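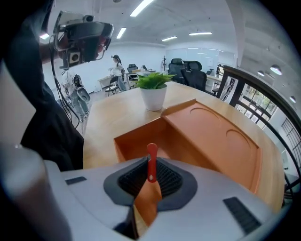
Can a Robot Tidy Your Desk?

Reading time: 4 minutes
Print | E-mail

Think about the last time you put away your pens. You probably did it while talking to someone. For a robot, the same job is hard, and most robots still can't do it well.

Robots are already good at some kinds of work. In a factory, a robot arm can put the same screw in the same place all day long. The parts arrive in the same spot every time, so the arm only has to repeat its moves.

A desk is different. Things get left anywhere. A small item might be lying flat, standing up, or hiding behind a plant. The robot has to find it, pick it up, and choose where it goes.

Why is picking things up so hard?

Your fingers feel how hard they are pressing. If a grape starts to slip, you squeeze a little more. Many robots have two stiff fingers in place of a hand, and some of them can't feel anything at all. Pads with ridges help them hold on, the way the bottom of a sneaker grips the floor. But the robot still has to close its fingers in the right spot. Thin things are tricky, and so are soft things like socks.

How do robots learn?

One way is by copying people. A person holds a gripper in one hand and does the chore with it, and cameras record each move. A computer then studies the recordings and looks for patterns. It needs a lot of them. A team might record 500 tries at putting one object into a box, then move the box and start over.

What can they do now?

The Pernar workshop tested a tidying robot called Rorari in May. Its job was to put 20 small objects into a desk organizer. Rorari took 35 minutes. It dropped 4 of the objects and had to try again. A child can do the same job in a minute or two.

Shops have the same problem. Standano, a store that sells tools and craft supplies, uses a machine to carry boxes from the back room to the shelves. People still unpack the boxes, because every box is packed a little differently.

So, can machines do chores yet?

They can do a few. Robot vacuums clean floors, and dishwashers wash plates once someone has loaded them. Clearing a messy desk or folding a pile of laundry is still slow work for a robot, and it usually needs a person close by to help.

Try it yourself: Hold a pair of kitchen tongs and put your pencils back in their cup. Then try a paper clip.

Print | E-mail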